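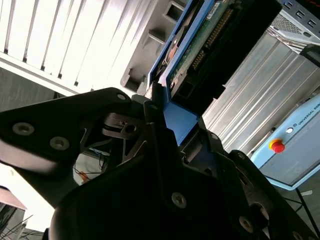 A hard drive in its blue bracket, with the circuit board and connector on view.

Old Drives and Storage Equipment: Arrangements for Departments

2 comments
11 shares

Departments are reminded that computer hard drives must not be placed in general waste, in the mixed recycling bins or in the small electricals cage by the loading bay. All drives, whether working or not, are to be handed to the Equipment Stores at Istano House, where they will be recorded and prepared for disposal or further use.

The Stores received 2,121 drives during the last reporting year. A large share of these came from the clearance of the old Fankhauser building, where several departments had kept retired machines in cupboards and under desks for a considerable time. The Stores team wishes to thank all colleagues who took part in that clearance, and in particular the staff of the Map Library, who labelled every item before it was collected.

Brackets and trays

Many of the drives now arriving are still fitted in the plastic brackets by which they were held inside the computer. Colleagues have asked whether these should be taken off beforehand. They should be left in place. Brackets in good condition are kept by the Stores and used again when machines are repaired, and a clip that has been forced with a screwdriver can seldom be used a second time.

Zorica Matić, Equipment Stores Manager, has asked that particular attention be given to the underside of the drive. "The circuit board on many models is not covered," she writes. "We regularly receive boards that have been scratched by loose screws in the bottom of a box. A drive in that state cannot always be read, and we then have no means of checking it before it leaves us."

Preparing drives for collection

Drives should be placed singly in the padded sleeves supplied by the Stores and laid flat in the grey crates. They should not be stacked more than two deep. Screws, cables and mounting rails are to go in a separate bag, marked with the name of the department. Labels already fixed to a drive must not be peeled off or written over.

A completed transfer form must accompany each crate. The form has been shortened following comments from departments and now asks only for the serial number, the asset number where there is one, and the name of the person handing over the item. Drives that have held personal or examination records should be entered on the second sheet and brought to the Stores counter by hand - they must not be left for the porters.

Erasure and re-use

Erasure is carried out on the premises. Haoran Yuan and Vesna Đorđević are responsible for this work and will issue a certificate to the department once it is complete. Drives which pass the checks afterwards may be offered to the teaching workshops, where students on the computer maintenance course use them for practice in fitting and removal. Those which fail are sent for shredding under the existing contract with Hunero.

Departments wishing to retain a drive for archive purposes should write to Kamran Tehrani in Records before the item is sent. Requests made after erasure cannot be met.

Collections

Crates are collected every Wednesday from the ground floor lobby of each building and should be in place by 10 a.m. There will be no collection during the February stocktake. Sleeves, bags and forms may be obtained from the Stores counter during normal opening hours.

Share this item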